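Pronard Kitchen Notes
Weighing, measuring and portioning at home: what is worth the bother

Every January the mail brings questions about measuring food. Do I need a scale, which scale, are cups good enough, should I buy the plates with the lines on them. The stores are happy to answer yes to all of it. We are less sure. The tips below are the ones that held up in a plain home kitchen with a short counter and too few outlets, along with a few that we tried and dropped.

Do you need a scale at all?

Maybe. If you cook for a family, nobody has a doctor's diet sheet, and your bread comes from the store, a scale will mostly hold down the paper towels. Where it does earn its spot is with foods that pack: flour, shredded cheese, nuts, dry oats, peanut butter. A cup of flour scooped straight from the bag can weigh a good deal more than a cup that was spooned in and leveled. With milk or broth, a measuring cup is fine and easier to rinse.

Be wary of the claim that weighing everything makes you eat better. It makes you know what you served. What you do about it is another matter, and the box the scale came in has no opinion worth printing.

Buying one

We have used a Hakness flat scale for three years. It has one button for on and zero and another for the units, and it came with a booklet we never opened. The cover plate wipes clean. The display can be read with a dinner plate sitting on top, and that is the test to do in the store before anything else. Bring a plate. Clerks don't mind as much as you would think.

Ignore the big number on the package. A scale that goes up to 4000 grams will hold any bowl of dough you are likely to make, and paying more for a higher limit buys you nothing unless you put up whole hams. What you want to know is how it does at the low end, and the package is usually silent on that. Many cheap scales do badly with anything lighter than a spoonful. Yeast, salt and baking soda should go in with measuring spoons even if the recipe gives grams.

Skip the models that send the weight to your phone. We tried one. It wanted an account, then it wanted an update, and the rice was done before it was ready to weigh the rice.

Checking that it tells the truth

You don't need a set of brass weights. A new U.S. nickel weighs five grams, so a stack of them makes a decent check. Put the coins on one at a time, then all together, then move the stack to each corner of the plate. A scale that reads differently in the corners has a bad foot or a warped counter under it. Try another part of the counter before you blame the scale.

You will see advice to use a cup of water for this. It depends on how good your cup is, and plenty of cups are poor. We filled four different "one cup" measures to the line and poured each into a bowl on the scale, and no two matched. The prettiest one was the worst.

Weak batteries give wandering numbers long before the low battery sign comes on. Change them when the display starts to drift with nothing on the plate.

Weighing without extra dishes

Put the jar on the scale, press zero, and spoon out what you need. The display shows a minus number and that is how much you took. This works for honey, nut butter, yogurt and anything else that clings to a measuring cup. It is the one scale trick we would miss.

Write the empty weight of your usual pots and bowls on a card inside the cupboard door. Then, when the soup is finished, you can weigh pot and all, take off the number on the card, and divide what is left by the number of bowls you need. Our stockpot is too heavy for the Hakness, so for that one we ladle into a mixing bowl first. Use a towel under a hot pot in any case. Glass scale tops can crack from heat, whatever the ad shows.

Don't write weights on the pots themselves in marker. It comes off in the dishwasher and goes who knows where.

Raw or cooked?

Pick one and stay with it. Pasta and rice take up water, meat loses it, and a number for one is useless for the other. Most package labels for dry goods mean dry. Most labels for raw meat mean raw. If a recipe site doesn't say, assume the writer didn't think about it.

For dry pasta we use 70 grams a person as a side and more as a dinner. The package will suggest its own amount, and you may find it is not how anyone at your table eats. Weigh what your people finish on a normal night, twice, and use that. It is a better number than ours.

Rice is simpler. 200 grams dry feeds three of us with a spoonful left over. A coffee mug marked on the inside at that level with a scratch would do the same job, and for years it did.

Serving sizes on labels

Read the line for servings per container first. A small bag of trail mix can turn out to be two and a half servings, and so can a bottle of something you fully planned to drink in the car. The print is honest enough. It is just placed where you look last.

"Per serving" claims on the front of the box deserve a second look too. A low number on the front often goes with a small serving on the back. Put one label serving of your usual cereal in your usual bowl, once, and see what you think. You don't have to do it every morning.

Portion plates, portion spoons, portion everything

We don't care for them. Plates with printed sections assume every meal is a meat, a starch and a vegetable sitting apart from each other. Try serving chili on one. The Goicoechea ladle set, sold last year in every kitchen store in our area, has four sizes that nest neatly and then refuse to come apart when damp. The smallest is handy for pancake batter. The rest live in a drawer.

A better idea costs nothing. Find out what your own serving spoon holds. Fill it with rice, level with the rim, and tip it into a measuring cup. Do the same with the soup ladle. Now you know, and the spoon was already in the drawer.

Smaller plates to make you eat less? We have read it everywhere and seen it make no difference here. People get up for seconds. If it helps at your house, carry on.

Storing measured portions

Freezing in single portions is worth doing for chili, beans, cooked grains and tomato sauce. It is not worth doing for potatoes, and we have stopped pretending otherwise.

Freeze flat in bags laid on a cookie sheet, then stand them up like files once they are solid. Put the label on before you fill the bag. Write what it is and how much, in words you will understand in two months. "Red 2" meant something once.

The stacking Tusov tubs do what they say for as long as you keep the lids matched, and you won't. Buy one size. The set with five sizes looks like a bargain and takes up a shelf, and the tiny ones hold a lemon wedge and little else. Fill lines molded into the side are useful. Fill lines printed on the side wore off ours by the second winter.

Leave some room at the top for liquids. Soup swells as it freezes and will lift a lid without any trouble.

Oil, the one everyone guesses

A "drizzle" from the bottle is often two or three spoonfuls. If you want to know yours, weigh the bottle, cook as usual, and weigh it again. We were off by more than we liked. A pour spout helps if it is the slow kind, and wash it now and then, as old oil in the spout goes stale and sticky. Spray bottles that you pump and fill yourself clog. We have owned three.

Cleaning and keeping

Wipe the scale with a damp cloth and don't run it under the tap. Flour gets into the seam around the buttons, and a dry toothbrush will fetch most of it out. Store it flat with nothing on top. Leaning it on its side between the cutting boards saves space and, in our experience, ruins the feet within a year.

If you dislike the whole business after a month of trying, put the scale away until you bake. Dinner got made before you had one.

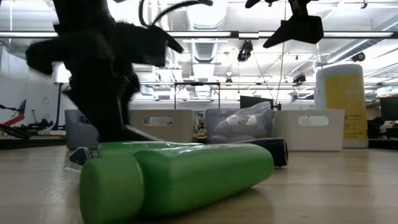

No. 219, 1/12/24

Next issue: oven thermometers, and whether the dial on yours means anything.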